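Plate Waste in the Vorden Hall Canteen
Student project report, Food and Environment course
Dineo Sithole
Submitted 19/10/2023

1. Introduction

In our canteen at Vorden Hall many students leave food on the plate. I noticed this in my first term, when I worked two evenings a week at the return counter. The bin for leftovers was often full before the second half of dinner. For this project I wanted to find out how much food is left, what kind of food it is, and if the students have an explanation for it.

Food which is thrown away after serving is usually called plate waste. It is different from kitchen waste, such as potato peels, and from food which was cooked and never served. Plate waste is the most difficult kind for a kitchen to control, as the decision is made by the person who eats.

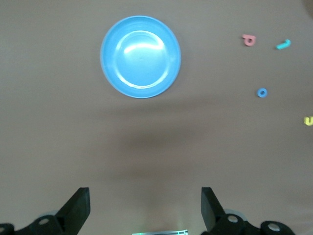 Vorden Hall serves lunch and dinner to students from two residences in Sustow. The food is self-service, except for the meat and fish, which are given by the staff. A student pays the same price for a small or a big portion. This is an important detail and I return to it in the discussion.

2. Method

I collected data on 19 evenings in February. Only dinner was included. At the return counter I put three buckets with labels: starch (rice, pasta, potatoes, bread), vegetables, and meat or fish. The students scraped their own plates into the buckets. At the end of each evening I weighed the buckets on the kitchen scale and wrote the numbers in a notebook.

Soup was a problem. On the first evening somebody poured soup into the vegetable bucket and the weight was useless. I removed that bucket from the results for the evening and from the next day I had a separate container for liquids - its weight is not used in this report.

I also gave out a short questionnaire on paper. It had four questions and one empty space for comments. I received 671 completed forms. Some students filled in the form more than once in the month, which I could not prevent, so the forms do not show the number of different persons.
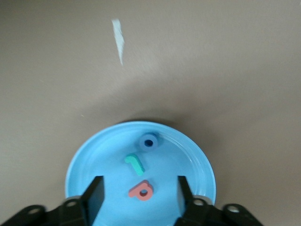

Figure 1. Plate on a plain beige surface.

3. Results

Starch was the heaviest group on almost every evening. Rice was left more often than pasta. On pasta evenings the starch bucket was clearly lighter, and on one Wednesday with lasagna it was nearly empty. The vegetable bucket changed very much from day to day. Boiled carrots and cabbage came back in large amounts, but roasted vegetables were mostly eaten. The meat and fish bucket was always the lightest of the three.

The worst evening had about 4000 grams of rice in the starch bucket. This was the evening of the football match, when many students came late and left quickly.

In the questionnaire, the most common answer to "Why did you leave food?" was "I took too much." The second was "I did not like the taste." Only a few students wrote that they had no time to finish. In the comments several persons asked for smaller serving spoons. One wrote that the rice spoon is "made for a horse."

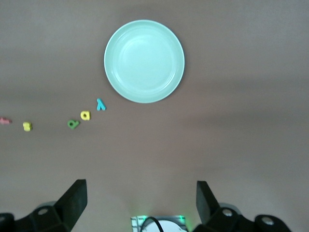
4. Discussion

The results suggest that self-service alone does not reduce waste. When the price is the same, students take more than they need, especially of the food which stands first in the line. In our canteen this is rice. The kitchen manager told me that the rice stands first because the warm counter with the deepest pan is near the door, and nobody has changed it since the counter was installed.

A simple test would be to put the vegetables first and the rice last. Another would be a smaller spoon. Both cost very little. The Bélanger residence on the other side of Sustow changed its spoons last year, but they did not weigh their waste before, so a comparison is not possible.
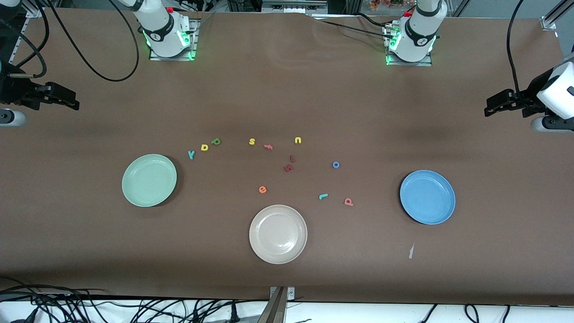 The plate itself can also have an influence on how much a student takes. Two things are often discussed: the size, and the color contrast. If the food and the plate have a similar color, it can be harder to judge the portion, and white rice on a pale plate is the usual case. The contrast between the plate and the table is a separate question. A brown tabletop like the one in the last picture makes a strong background for a white or light plate, and the border of the plate is easy to see. On a white table the border is weaker. I did not test any of this, and I would not expect a large effect compared with the spoon.

5. Limits of the project

The data come from one canteen and one month. I weighed only dinner. Scraping was done by the students, and some of it was done badly. The scale shows steps of 20 grams, so very small amounts are not exact. I also think that some students ate more carefully when they saw me standing there with the buckets.

6. Recommendations for the kitchen

Change the rice spoon to a smaller one.
Move the vegetables to the start of the line for a trial period.
Roast the carrots when the oven is free.
Weigh the starch bucket one evening a week and put the number on the notice board.

The kitchen manager has agreed to try the smaller spoon after the winter break. The buckets and the labels are stored in the dry room, on the shelf behind the flour.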